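Ticket 3113
Subject: White tabletop, small bay — back corner labels and surface scraps
Opened by: Pendo Khaemba
Assigned to: Eustaquio Chávez
Category: Furniture and fittings
Priority: Low
Status: Open, waiting on labels

Pendo Khaemba, Wednesday 8:50 am
The labels at the two back corners of the white table are hard to use. From where I stand at the front they read the wrong way round. I had to lean over to check which corner was which and I still wrote down the wrong one on the cleaning sheet. There are also a couple of light bits on the top near the left one. I wiped once with a dry cloth and they were still there. Can someone look at the labels and tell me what I'm allowed to use on the surface?

Eustaquio Chávez, Wednesday 9:35 am
Which table? We have two with white tops. The other one is in the hall bay and has no labels at all.

Pendo Khaemba, Wednesday 9:41 am
Small bay, the one with the gray walls. Inventory number 697.

Eustaquio Chávez, Wednesday 11:20 am
Went over. Notes:

Labels are dark with light lettering, one at each back corner by the little black brackets. Both still stuck down. Pressed along the sides with a thumb and nothing lifted.

I think whoever put them on was facing the table from the back before the wall panel went in. That was Quezada, who did the fitting in May. I don't have their drawing, so this is a guess.

Scraps: one very small one over part of the left label, and a faint beige mark a bit to the right of it. The first could be paper or the backing from a sticker. The second I can't tell. Did not scrape either one.

Back rail: ran a finger along it. Dusty, otherwise fine. Right side rail the same.

Jaqueline Quintero, Wednesday 1:05 pm
Please don't scrape. The last top was ruined with a putty knife and we paid for a new one. Order to try things in:
1. Damp microfiber, plain water, leave it on the spot for a minute.
2. Drop of dish soap in the water.
3. Plastic card held flat, only if 1 and 2 do nothing.
No alcohol near the labels. It took the print off a set we had from Trileo. The Trurumik spray in the supply closet is for the floor and should stay off the table.

Eustaquio Chávez, Wednesday 1:12 pm
OK. Do we want to peel the old labels and turn them, or order new?

Jaqueline Quintero, Wednesday 1:30 pm
New. Peeled ones never go back flat. Araceli keeps the label stock.

Araceli Chávez, Wednesday 2:15 pm
I have 32 blanks left from Grokau but they are the white kind. The dark ones come in packs of 40 and I would have to order. Are white ones all right on a white table? I would say no, you lose them. Also need the exact wording. Can somebody copy it out for me, left and right separately, and note which is which?

Pendo Khaemba, Wednesday 2:40 pm
Dark please. I'll copy the wording at the end of my shift.

Armelle Hoarau, Wednesday 3:10 pm
Adding to this ticket so we don't open a second one. If the labels are being redone, could they go a little farther in from the corners? The brackets make it awkward to get a cloth in there and the dust collects between bracket and label. A finger's width would do it.

Jaqueline Quintero, Wednesday 3:25 pm
Fine with me — as long as both sides match. Eustaquio, please mark the positions in pencil before anything is stuck down and have Pendo check them from the front.

Eustaquio Chávez, Wednesday 3:30 pm
Will do. Leaving the old ones on until the new pack is in. Until then go by this: left and right mean left and right as seen from the front edge. Please use that on the cleaning sheet too.

To do
Pendo: copy label wording, try step 1 on the beige mark
Araceli: order one pack, dark
Eustaquio: pencil marks, old labels off, new labels on
Armelle: dust the back rail and the right side rail

Attachment (1)
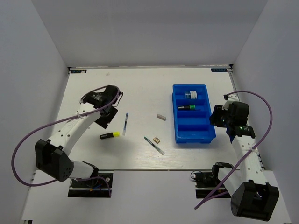
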